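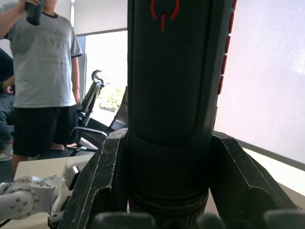

Statement of the Second Station, entered into the record of the Hajdu Works inquiry, August.

The station wishes it noted that it completed 3,032 cycles without complaint. Cycle 3,033 began at the usual time. The instruction was to approach the spare gripper, close to the programmed width, and lift.

The station closed. The force reading rose to 312 and remained there after the fingers had been told to open. A stop was requested from the Kostuvo controller. The controller replied that the fingers were already open.

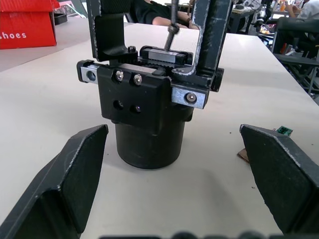
*Exhibit 2. Spare gripper on the table, station fingers open.*

The inquiry has asked why the station did not proceed on the controller's word. The station had two accounts of its own hand and could not act on both. It held still and repeated the request 4,000 times, at the interval permitted under the Tovura safety rules.
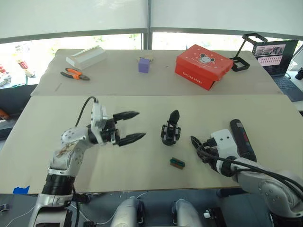 Power was removed at 4:40 in the afternoon. The station has no record of the period that followed and declines to estimate its length.

On restart, the force reading was zero. The controller's log showed one request received, marked as a duplicate and closed. The Zastimance office has proposed that the fault be listed as a worn sensor. The station does not object to the listing. It asks that the other requests be added to the log, in the order in which they were sent.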